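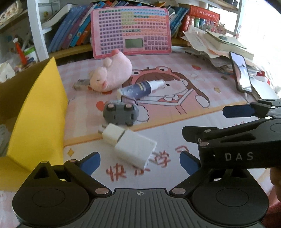 White power adapter on the table

Zotimon bait cooler, 10 litre

I've had one of these on my own boat for five seasons and it still keeps sandeel firm until we're back at the slip. It runs off the boat's 12 volt socket, or plug it in at home the night before (I always do!). The lid clips both sides, so you can kick it over and keep your bait. Colours are grey or green, and the green won't be back in until November.

£592 with the rod rest, 30 day returns. Ring the shop and ask for Pentti Leinonen if you want the bigger Polleo one.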